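O barulho da máquina às oito da noite

Quem mora em apartamento conhece bem aquele momento em que a máquina de lavar começa a centrifugar e o prédio inteiro fica sabendo. A minha, uma Bedoya comprada quando mudei de bairro, passou anos cantando baixinho num canto da área de serviço, até que em junho resolveu andar. Andar mesmo, leitor! Saiu do lugar durante o enxágue e foi parar encostada na porta, e eu, do lado de fora, com a cesta de roupa no colo, sem conseguir entrar.

Conto isso porque a história de uma casa é também a história dos seus aparelhos, e a gente só repara neles quando falham. Minha avó tinha um caderno em que anotava cada conserto, com a data, o preço e uma opinião nada gentil sobre o serviço. Eu, mais preguiçosa, guardo as notas numa gaveta junto com os elásticos e as pilhas velhas (sei que não devia).

A geladeira merece um capítulo só dela. O gelo vai se juntando sem pressa, a gaveta de baixo emperra um pouquinho, e a gente dá um tranco e segue a vida, prometendo descongelar no fim de semana.
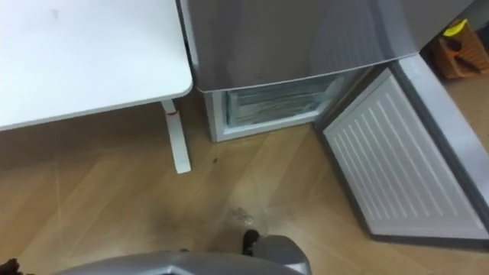 Gelo na gaveta do congelador, ao lado da mesa branca.

Mas voltemos à máquina. Liguei primeiro para a Pavico, onde uma moça muito simpática me pediu o número de série, que fica atrás do aparelho, ou seja, exatamente onde eu não alcançava. Depois tentei a Onside, que atende no bairro há 38 anos e ainda tem aquele balcão comprido com a campainha de metal. O técnico veio na mesma tarde, tirou do bolso um nível de bolha e, antes de abrir qualquer coisa, mexeu nos pés da máquina. Um deles estava quase solto. Ficou ali ajoelhado um bom tempo, girando e conferindo, e eu servi café.

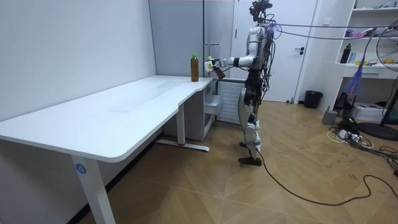 O pé resolvia metade do problema. A outra metade eram os amortecedores, já cansados, e aí veio o orçamento: 100 reais pela visita e mais as peças. Uma Zatik nova, com tampa de vidro e um painel que parece de avião, saía por 2798 reais na loja da avenida. Fiz a conta duas vezes no verso de um envelope, pensei no caderno da minha avó e mandei trocar os amortecedores.

Aprendi umas coisas nessa tarde, e divido com prazer. Toalha molhada não se lava sozinha, porque gruda toda de um lado do tambor e desequilibra tudo. O filtro pede limpeza de vez em quando - o meu devolveu duas moedas e um grampo de cabelo que eu jurava ter perdido na praia. E tapetinho de borracha embaixo dos pés só ajuda se o chão estiver plano, coisa que na minha área de serviço ninguém pode prometer.

A máquina continua lá, no canto dela. Ainda ronca um pouco na última centrifugação, e a vizinha de baixo me disse no elevador que agora consegue ouvir a novela.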